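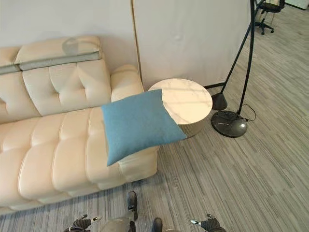 Notes from the Lirnum open day, 21/02/2022. Posting these in order as I type them up. Mostly about the living room demonstration, which is the part people asked me about.

The task was household tidying, in a mock living room set up inside the office. Sofa, cushion, small round table, floor lamp. The robot works on legs, with two fingered hands, and the job is to put a throw pillow where the operator asks for it. Sounds dull. I stayed for all of it.

Deming Fan gave the introduction. Main point: a pillow is harder than a box. A box has edges you can plan a grasp on. A pillow changes shape as soon as you touch it, so the grasp you planned is no longer the grasp you have.

A light blue pillow on a cream sofa is a fairly kind case for the vision side. I asked about cream on cream. Fan said detection gets worse and they rely on depth more, but the depth data is poor on shiny leather. Fair answer.

The tufting matters more than I expected. The seat is all rounded sections with seams between, so the surface under the pillow is never flat. The planner treats it as flat anyway and lets the wrist absorb the error.

Then the side table. Marble top, so anything pushed across it slides. A pillow corner lying over the table is a real problem if there is also a cup on it. They don't do cups yet. Tomoyo Katayama said that is planned for June.

Katayama runs the balance work. Reaching down over a low seat moves the weight forward, and the feet have to be placed before the arms start. If the feet are wrong it steps back and starts again. It does not try to save a bad stance. I think this is the right choice.

Lamp: thin black poles at an angle, heavy round base, cable on the floor. She named the cable as the worst object in the room. Low, thin, and it moves if you tread on it. The current rule is a keep-out zone over the whole lamp and its cable, drawn by hand on the map.

I would have liked to see that zone generated by the robot itself. Asked. "Not this year" was the reply.

Figures, as given on the handout: 859 logged pillow placements since the programme began. A placement counts if the pillow is let go within the marked area and stays there. Whether it looks tidy is not scored.

The handout gives no success rate. I asked Fotis Tzavaras for one and he said they change the software too often for a single number to mean much. Partly true. A number per version would still be useful.

He did give a cycle time: 11 seconds from first contact to release, on the sofa only. Walking and stance are extra and not included. Please don't quote the 11 without that part.

Hands: black, articulated fingers, silver metal tips. Small tips are good for pinching a seam or a corner, less good for holding a large soft thing without denting it. Using both hands solves most of it. One-handed lifts are switched off for pillows.

Someone asked whether metal tips mark leather. Tzavaras said the force limit is set low over the sofa and that they check it every week. No figure given for the limit.

Emergency stop is wireless, held by a member of staff, with a second one on the wall. Visitors were kept 2 metres back – sensible, and properly enforced.

What I'd want at the next one: the same task with the furniture moved by a visitor beforehand, a results table by software version, and a longer slot for questions. Slides are supposed to go out to everyone who signed in. I'll add a reply under this post when mine arrive.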